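Tronden releases Clostuno, a method for sharing work between two robot arms

For immediate release

Tronden has today published the results of Clostuno, a two-year research project on how a pair of robot arms can learn to clear a cluttered table together. The method was developed at the Castillo laboratory and trained on 1259 demonstrations of bottle sorting, in which either arm may begin a task and the other may finish it.

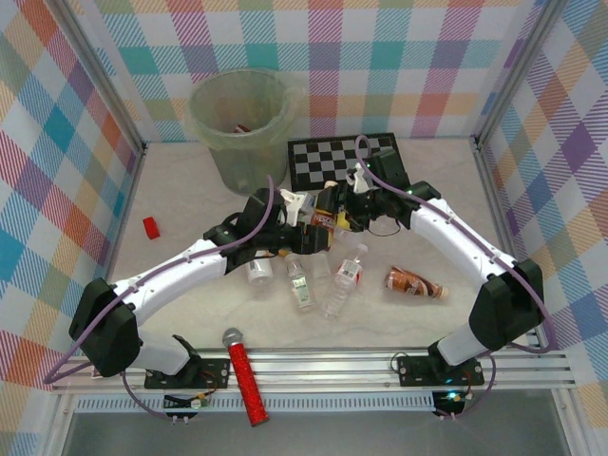
How the method works

Most two-armed systems give each arm a fixed half of the table. Clostuno plans for both arms at once and decides, object by object, which should reach first and whether a handover is worthwhile. Transparent bottles, whose edges are hard for cameras to pick out, were included from the start. 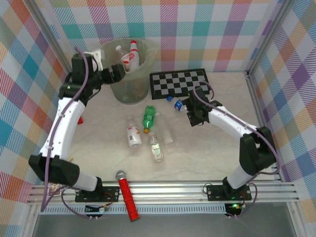

The right arm holding a small water bottle during sorting work at the Castillo laboratory.

Results

The final evaluation covered 102 trials over seven table layouts. Clostuno needed fewer attempts per bottle than the fixed-halves approach on every layout, with the widest difference on those where bottles lay close together. Handovers remain the slowest part of the task — an area the team will return to in its next phase of work.

The evaluation also compared fixed overhead views with close views taken at the gripper.

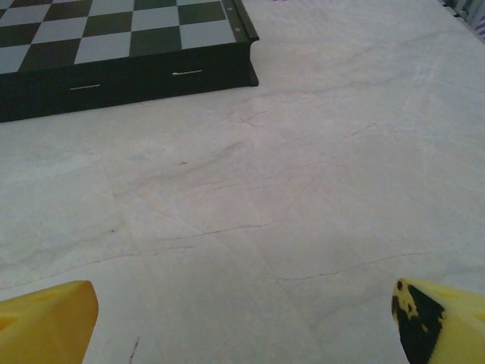
Close views helped most in the last moments before a grasp, and made little difference to the choice of arm. The full comparison is given in the technical report.

Availability

The report and the training code will be available from Tronden in June. Drisel, the project's industrial partner, will host a demonstration day on a Saturday later in the same month. Requests to attend should be sent to the Tronden press office.

Ends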